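Set Up the Wrists Before the Head

Every setup sheet I have been handed for a two-armed robot starts with the head camera. I think the order is wrong, and I say so after a January spent getting the Hirkum cell ready in simulation.

Simulated wrist and head views, bedroom layout: 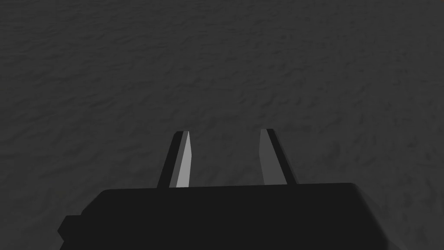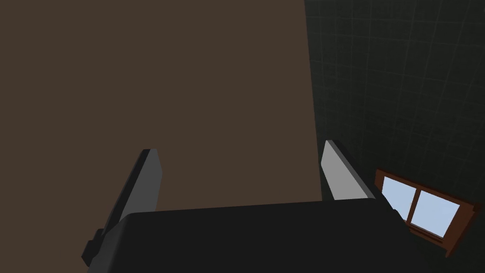
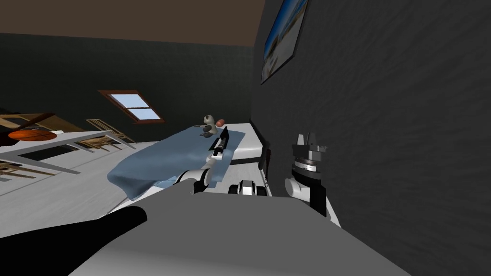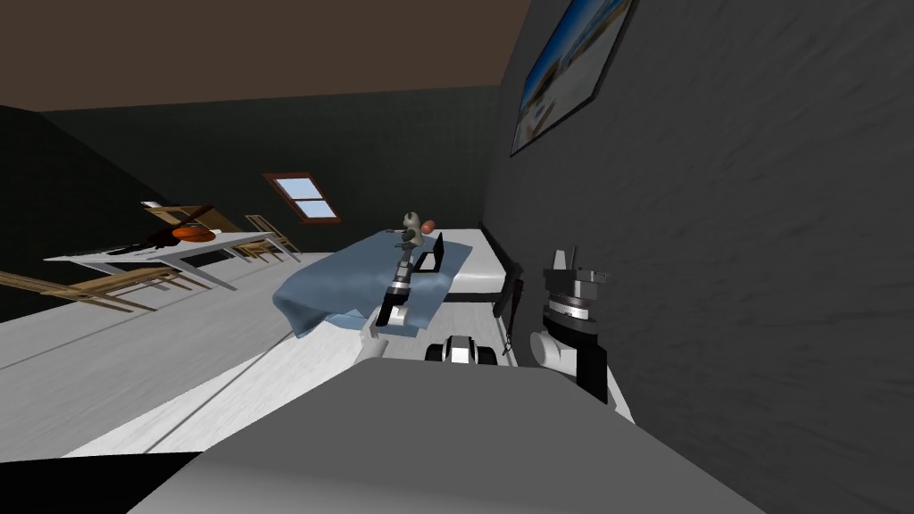 A wrist camera is bolted to the part that does the work. If its mount is off by 2 degrees, every grasp inherits the error. A head camera that is off by the same amount mostly spoils the wide view, and you can correct for it later from the joint readings.

Caradog Gethin at Hevedow disagrees. He wants the room aligned first, bed and table and walls, and the hands fitted into it afterward. His method is tidy on paper. On our cell it meant redoing the wrist offsets 6 times, once for each change to the head mount.

My order is duller. Open both grippers. Check that the finger gap sits where the model says it should. Save the offsets under a name somebody else can read. Then move to the head, and leave the wrists alone.

We logged 2,367 resets on Karnar, our test build, and I went through the failures by hand. Nearly all the missed grasps traced back to a stale wrist file. The head file had its faults too, and those cost us an afternoon to fix.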